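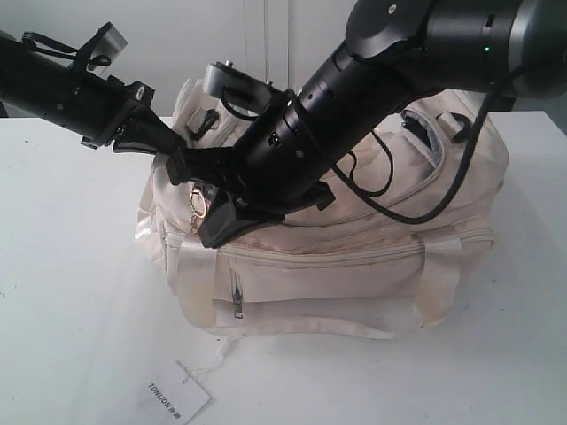
Two-arm planner freezes when both grippers get near the bag
Asked by lirnier_fan, Sun 12 April

I'm running Skostari on a two-arm setup and having a great time with it, but bag tasks keep stalling. With both grippers close together over the bag, the planner reports "no valid path" and holds still. Collision padding is 50 mm on every link. One arm by itself plans fine!

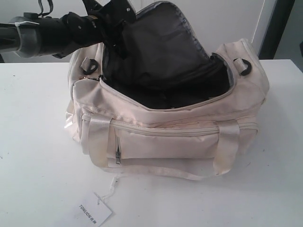
Left gripper at the top opening, black lining pulled up.

3 answers

Tomos Jarman
Your padding is the trouble. At 50 mm the two padded grippers overlap before they get anywhere near each other, so every start state counts as a collision. Drop the finger links to 8 and leave the forearms alone. Then add the bag to the allowed contacts list for the fingers only – otherwise the lining will trip it next. I love this part of Skostari, you can change it live and watch the plans come back.

mathias_k
same error here, went away after I updated. no idea which version

norkport22
+1 to Tomos. Also look at issue 2034: the cable loops aren't in the stock arm model, so keep some padding on the wrists.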